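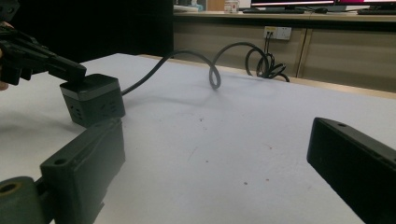
Cords, cubes and the big table

I promised last month I'd write something about power in the Hallgate workroom, and a few of you have been on my case about it (you know who you are), so let's go.

When we moved over from Etside the one thing everybody wanted was a big white table you could spread out on, and we got it, and I love it. What we didn't get was anywhere handy to plug in. The outlets are on the front of the beige cabinets behind, which is great if you're at the computer and a pain if you're sitting out at the table with a glue gun and a cord that's just that bit too short. For ages we had one of those long flat power bars lying across the middle. It took up a ridiculous amount of room, and every second person knocked a mug into it.

So I went looking for something smaller and came home with a cube. I'm a total convert! It's a black one with a grey band around the top and the sockets are on the sides, so two people can plug in from different directions without their fat little adapters fighting for space. It takes up about as much table as a coffee mug, maybe a touch more.

My one grumble is the cord. It's springy. It came folded up tight in the package and it has remembered every one of those folds, so it stands up off the table in hoops and then bunches itself into a heap at the back by the outlet. I've tried laying it out flat overnight and I've tried winding it the other way. A neighbour swears by leaving a cord in a warm room for an afternoon and then straightening it by hand, a bit at a time, and that's my plan for Tuesday if it's sunny. Until then, please don't yank the cube toward you, lift it over and let the cord follow.

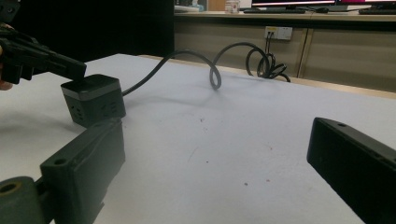 Can I plug the kettle into the cube?
Please use a wall outlet for the kettle, and for the space heater too, and keep the cube for lamps, chargers and the glue guns.

Other bits while I have you. Last one out unplugs the glue guns, and that means at 9 when the lights go off, even if you're coming back in the morning. I've ordered a pack of those soft hook-and-loop ties so we can tame the extra cord at the back. There are 300 in the pack, so take a few home, I mean it. The label maker is back in its drawer with a fresh tape, and I'd love it if someone labelled the plugs, because I unplugged the wrong thing twice in September and lost a whole colour chart.

Comments (3)

nzioka_quilts
We have the same trouble with the iron cord at our place. I hang it over a door for the weekend and it does relax a bit.

Dralel
Is there one with a longer cord? I sit at the far end and I'm still 5 feet short.

backrowknitter
Yes to the labels!! I'll do them if someone shows me how to change the font size.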